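The Old Workstation Gets a Reprieve
4 min read

Every January I promise to clear the shelf under the bench, and every January the shelf wins. This year it gave up one desktop tower, last seen running the accounts for our Drorness office, and I decided to find out whether it deserved another few years or a ride to the recycler. The case came off with the usual complaint from the last screw. I had set aside 40 minutes for the job, a number I chose because it was the length of the podcast I wanted to hear.

Most of the trouble with old desktops is cabling. Somebody at the factory routed it with care, and then a decade of owners each moved one thing to reach another. Before you touch anything, take a photo of where the plugs go, even if you are sure you'll remember. I was sure, once, and spent an evening with a front-panel header and a manual in very small type. 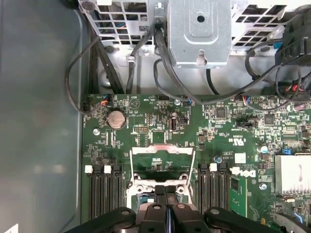 My next stop in any machine of this age is the clock battery. If the computer has been waking up convinced that it's New Year's Day of some long-gone year, a fresh coin cell is the cheapest repair you will ever make. On this board it lives in a round black holder near one corner, with a little connector on red and blue wires plugged in just above it, so go in gently and leave those wires be. The long black cable looping down by the drive cage is worth easing aside too -- it has a talent for snagging sleeves. Dust comes last, in short puffs, outdoors if you like your family.

Then there is the processor, the part everyone wants to take out and few people need to. I'd replaced the thermal paste on exactly one computer before this and used enough to frost a cake. A dab the size of a small pea does it. The old stuff comes off with rubbing alcohol and a lint-free cloth, and with more patience than I usually have after dinner.

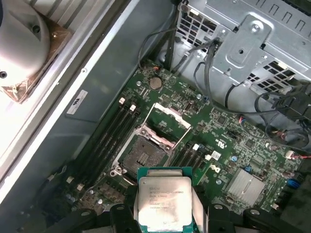 Handling a chip like this is mostly a matter of keeping your nerve and holding it by the edges. The Xeon E5-1630V3 goes into a socket full of tiny gold pins, and those pins bend if you so much as think about dropping something on them. Open both levers, swing the load plate all the way back, match up the corner marks and let the chip down straight. It shouldn't need a push. With the memory slots on both sides empty there's also more room for knuckles, so I'd leave the sticks out until the chip is seated and the plate is closed.

Memory goes back in the same slots it came from, which you know, having taken that photo. Press until the latches click. If they don't, turn the stick around before you lean on it. I've seen what leaning does.

If you have a tower of your own under a desk, bring it to the next Kanance repair evening. We'll supply the alcohol, the cloths and 10 of the good screwdrivers. Please don't take one home. There were more last year.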